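Blocking a big knitted panel for the Wimgate footbridge

loopylou56
Hi all! I'm finishing my panel for the Wimgate footbridge wrap (my second year, and I'm already dreaming up a third) and I can't decide whether to block it before it goes up. It's plain garter in Foltex acrylic, and the edges curl something awful.

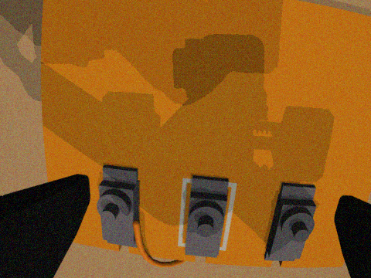 brustico
Skip it, I say! Mine went up unblocked last September and the stretching pulled it flat all by itself. Just sew it on tight.

toledo_purls
Hmm, I have to disagree, friend. I steamed mine very lightly and the seams lined up so much nicer (and I'm a sloppy seamer).

brustico
Fair enough, but steam can kill acrylic if you get too close.

loopylou56
Oh, you're both so kind. I'll steam a swatch first and see how brave I feel!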